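Drotine Two-Arm Service Kit
Set-up Guide, Section 2: Planning and Budgeting Before You Order

Revision date: 03/06/2025

Read this section before you fill in the order form. Most of the money people spend twice on a service robot goes to things that were never on the quote: counter work, spare fingers, a second drain, cups that fit. A good plan takes an afternoon and a tape measure, and it makes the first week a lot more fun.

The steps follow the order in which our own planners work. If you already own a Plusow base and are only adding hands, start at step 4.

2.1 Before you begin

Have these on the table:

- A floor plan of the service area, even a hand-drawn one
- The model number and manual for every machine the robot will work with
- One of each glass, cup and pitcher you plan to use
- The Plan Sheet from the back of this guide
- Your electric panel schedule

NOTE: Leave the Plan Sheet in pencil until step 8. You will change your mind at least once about where the base goes, and that's fine.

2.2 Planning steps

1. Write down one job.

Pick a single task and write it out as a person would do it. "Serve juice" is too loose. "Take a clean glass from the rack, set it on the drip tray, start the dispenser, wait for the fill, carry the glass to the pickup shelf" is a job you can budget for. Put each motion on its own line of the Plan Sheet. Every line will need reach, a clear path and something to hold on to.

It's tempting to list ten jobs right away. Go ahead and list them on a second page, because it's a great way to see what the kit could grow into! Just don't price them yet.

2. Measure the counter.

Measure the depth, the height and the distance from the front edge to the center of each machine. The Drotine arms have a working reach of 939 mm from the shoulder mount. Draw that reach on your plan as a circle around each shoulder. Anything both hands must touch belongs where the circles overlap.

Curved counters are fine, and often better than straight ones, as the machines sit at a more even distance from the base. Mark any seams in the countertop. Bolt-down brackets may not cross a seam.

CAUTION: Don't count the last few inches of reach. An arm at full stretch can get to a glass but has little room left to turn the wrist.

3. Check the space around the serving point.

Two hands take up more room than most buyers picture. With a drink dispenser, the fingers need to come in from both sides of the glass, and a thumb may need to pass low, near the drip tray. Tall containers, spouts and clips above the glass limit how the hands can approach from the top, so plan on side approaches wherever you can.

To test this without a robot, put on a pair of thick winter gloves and do the job yourself, slowly, with your elbows out. If your knuckles bump the machine, write down where. It looks silly and it works very well.
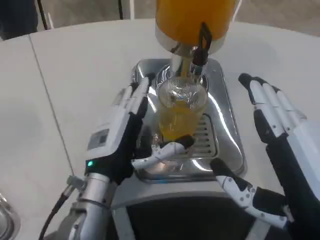

4. Choose your hands.

The kit ships with one of two hand sets:

- Palis hands: five fingers on each hand, for glasses, handles and mixed shapes.
- Daza grippers: two flat jaws on each arm, for boxes, trays and straight-sided cups.

Palis hands cost more to buy and more to keep up. They are worth it when your glassware has curves. A narrow neck, a rounded bowl or a tapered base gives flat jaws very little to close on. If everything you serve comes in a straight paper cup, the Daza set will do the job and leave you money for a second station.

NOTE: You can switch sets later. The wrist plate is the same. The control license is not, so price both if you think you may change.

5. Budget for glassware.

Choose the glass before you choose the grip settings, then buy enough of that one glass to last. Each new shape needs its own teaching time. We suggest settling on one shape for the first month and adding others after that.

Check every glass for:

- Room between the rim and the spout
- A base that stands flat on the drip tray grate
- Enough clear wall below the widest point for a finger to rest

Etched or textured patterns are allowed. Very thin stemware is not covered by the breakage plan.

6. Plan for liquid.

Budget for spills even if you never have one. Machines with a recessed tray and a slotted grate are the easiest to work beside, and they are worth a small extra cost if you are also shopping for a dispenser. Find out how much the tray holds and who will empty it.

Forearm cables should run along the outside of the arm, away from the tray. Order the wipe-down sleeves with the kit. They cost far less on the first order than they do as a separate shipment.

CAUTION: Palis hands are not sealed for washing. Do not hold them under a spout or rinse them in a sink. Wipe with a damp cloth only, with the power off.

7. Plan power and data.

The base needs its own grounded outlet within 2 meters. Don't share it with a blender, an ice maker or anything that heats. Run the network cable at the same time as the power, while the wall or floor is already open. Wireless will carry status messages, but the teaching software wants a wired line.

Leave slack in every cable that hangs near the base, and tie the slack up off the floor.

8. Fill in the cost lines.

Now get out the pen. Copy these lines to the Plan Sheet and put a figure beside each one, even when the figure is zero:

Line A: Base and two arms
Line B: Hand set (Palis or Daza)
Line C: Control license, first year
Line D: Counter changes and brackets
Line E: Outlet and network run
Line F: Dispenser or other machine, if new
Line G: Glassware
Line H: Sleeves, fingertips and cloths
Line I: Teaching time, your staff
Line J: Teaching time, our staff
Line K: Shipping and crate return

Line I is the one people leave blank. Someone on your team will spend real hours beside the robot in the first weeks, and those hours belong in the budget. Pick a person who likes to tinker and give them the time in writing.

9. Price the wear parts.

Fingertips are the main wear part on the Palis hands. A starter pack of tips is included. The reorder number is 302, and the same part fits the left and the right hand. Inspect the tips every 600 service cycles and change any that look shiny or have a cut edge.

Thumbs take side loads that the fingers don't, so keep one spare thumb of each side on the shelf. Left and right thumbs are different parts. Check the label on the wrist before you order – the last letter tells you which side and which build you have.

10. Decide how you'll start.

There are two good ways to buy in:

- Single station. One base, one machine, one job. Lowest cost, and you learn a great deal very quickly.
- Station plus bench. One base at the counter and a second on a bench where your team can try new jobs during open hours.

We love the second option for anyone with several drinks on the menu, because teaching never has to stop for service. But the single station is a real starting point, and the bench can be added in March or any other month without changes to the first unit.

11. Walk the plan once more.

Stand where the base will stand. Check the path to the rack, the machine and the pickup shelf. Open every cabinet door and drawer nearby. If a door swings into either reach circle, move the base or lock the door.

Mark the base position on the floor with tape and leave it there for a full working day. People will tell you fast if it's in the way.

2.3 What to send with your order

- The finished Plan Sheet, both pages
- Counter measurements, with seams marked
- One sample of each glass, packed well
- The manual or model number of the dispenser

We return the glasses with the kit. If a shape won't work with the hand set you picked, you'll hear from us before anything is built, and changes at that stage are free.

Go on to Section 3, Unpacking and Mounting the Base, when your crate arrives. Keep the Plan Sheet, as the reach circles are used again in Section 5.

Related items
Section 3: Unpacking and Mounting the Base
Section 5: Teaching Your First Job
Palis Hand Care and Fingertip Replacement
Daza Gripper Quick Guide
Plusow Base: Power and Network Checklist
Blank Plan Sheet (two pages)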